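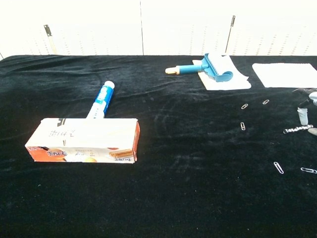
February 4, 2022

I spent most of the week swapping between two grippers on the same arm. One is the Drurkell, which has two long fingers and costs 2000 with the mount. The other is the Lill, which cost me 300 second-hand and came with no manual.

The task was picking small things off black velvet. I used paper clips, a lint roller and a snack carton fixed to a tube for a handle. Velvet is a nasty surface for this. The pile gives a little when a fingertip presses on it, so the height you set in the controller is never quite the height you get.

The Drurkell did better on clips. I ran 30 tries with each gripper and it dropped far fewer, mostly when a clip was lying in line with the fingers. Turning the wrist first fixed a lot of that. The Lill pushes the cloth into a fold and then grabs the fold.

On the carton they were level. Both could hold it by the handle, though the Lill needed its force turned down from the default or the tube started to bend.

Halldóra Laxdal wrote to ask about cameras. I'm still on the cheap Vokgate one. It loses depth on the black cloth, and I get holes in the map where the velvet is darkest. White paper under an object helps. I may try grey felt next, as Fabian Haslinger did in October.

The settings for both grippers are in the usual folder. I haven't touched the Gundow controller yet and it's still in its box.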